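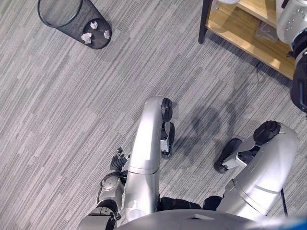
Zosthorpe – the complete serial, boxed
Ornella Gentile
Lightfoot Editions
£49.00 (UK postage included, see below)
In stock, sent second class tracked

Two hardbacks, one slipcase, one CD of the radio version, fold-out map of the estuary. The whole of Ornella Gentile's tide novel in one place for the first time. Previously only in the magazine, in bits, with a chapter missing.

1368 copies, all numbered by hand on the last page of volume two. No second run planned. If we do a cheaper paperback later it won't have the map or the letters.

What it's about

A drowned town on the east coast comes back up. Streets, church, bandstand, the lot. Dry by teatime. The people come back with it and think it's still the year they went under, and they want their post.

Marian Tull is sent by the county to do the rates. She's supposed to be there for a fortnight. The second book is set nine years later and she still hasn't finished.

That's as much as we'll say. Please don't read the back flap of volume two before volume one, it gives away the ferry. (Our fault, noticed too late, flap already printed.)

Not a fast book. Lots of weather, lots of forms. There's a hearing in the middle of volume one that goes on for most of a chapter, and some readers of the serial wrote in to complain about it and others wrote in to ask for the transcript. Funny though. Funnier read aloud, hence the CD.

What's in the box

Volume one, The Rates. Hardback, sewn, ribbon marker (green).
Volume two, The Ferry. Same again, ribbon is grey.
Letters to the County – 20 page booklet, stapled, new to this edition. Marian's correspondance in full, including the ones she didn't send.
Map of Zosthorpe before and after. Folds out to just under A2. Folded once by us and now folded in the box, so the creases are there for good.
CD, 76 minutes, abridged radio version in four parts. Plays in an ordinary CD player. No download code, sorry, we don't have the rights for that.
Slipcase, dark blue cloth over board, title on the spine only.

Missing chapter

Yes, it's in. Chapter eleven, "Nernolness", the trip up to the lighthouse. Dropped from the magazine when the page count was cut and never put back. Ornella rewrote the end of it for this edition, so if you have the typescript that went round at conventions it's not quite the same. The dog lives now.

Chapters after it have been renumbered. The magazine's chapter eleven is our twelve and so on to the end.

Reading order

Volume one, volume two, then the letters. Or letters after volume one if you can't wait, they stop before the second book starts. CD whenever. It covers volume one only and ends on the slipway.

A word from the author

Taken from the short interview printed at the back of volume two:

"I wanted a ghost story where the ghosts had paperwork. My aunt worked in a council office and she used to bring home the carbon sheets for me to draw on. So I knew what a rates demand looked like before I could read one. Then years later I was stuck on a train by the marshes and I thought, who would they send? If it all came back up, who'd be the first person through the door. It wouldn't be a scientist."

Asked whether it's science fiction:

"There's a reason the town comes back and it's a physical one and I worked it out properly. I just didn't put it in. Marian wouldn't have asked."

And on film people:

"Two lots have been in touch. One wanted to move it to California. I said fine but you'll need a different sea."

Condition and packing

New, from the printer, shrink-wrapped. We take the wrap off to check the number and don't put it back on, so yours arrives in tissue inside a card box. Slipcase is a snug fit. Tip, don't pull, or you'll have the head of the spine off.

A few slipcases have a small dent to the bottom corner from the pallet. These are listed seperately as seconds at a lower price when we have any. None at the moment.

Want a particular number? Put it in the notes box at checkout and we'll look. One to fifty went to subscribers. Please don't phone about it.

Signed copies

Signed on a loose bookplate, not on the page. Choose "with bookplate" from the menu, same price. Ornella did a batch in August and they're tucked inside the front board of volume one. Stick it in or leave it, up to you. No dedications.

Postage

UK: included.
Europe: £11, customs charges at your end are yours.
Everywhere else: email first. The box is heavy – just over two kilos packed – and the website guesses wrong.

Order by noon and it normally goes the next working day. We're a small office and the post run is done on foot, so if it's chucking it down it might be the day after.

Returns

Fourteen days, unread, in the box it came in. Damaged in the post: send us a picture of the box as well as the book, we need both to claim. CD won't play: tell us and we'll send another disc, no need to send the old one back.

Details

Author: Ornella Gentile
Cover and map: Biltemik
Publisher: Lightfoot Editions
Format: two hardbacks, booklet, map, CD, slipcase
Language: English
Published: 11/11/2022
Type: set in one size throughout, on the large side. Footnotes smaller.
Age: adults, really. Fine for older teenagers. One drowning, some swearing from the harbourmaster.

What customers have said

"Had the serial in a carrier bag for years, now I can let it go. The lighthouse chapter is the best thing in it and I can't beleive it was cut."

"Map is lovely. Would have liked it flat in a tube."

"Bought for my dad who worked in local goverment. He says the forms are right."

"Slow to start. Stuck with it after the hearing and then did all of volume two in a weekend. Box a bit tight."

"CD good, but they've left out the choir."

(Yes, the choir is out. Music rights again.)

Also from Lightfoot

The Salt Clerk – three early stories by the same author, paperback, last few.
Zosthorpe map only – rolled, in a tube. Back soon, join the list.
Gift wrap – brown paper and string, add at checkout. We'll leave the invoice out if you tick the box.

Questions to the shop address at the foot of the page. Put the order number in the subject line please.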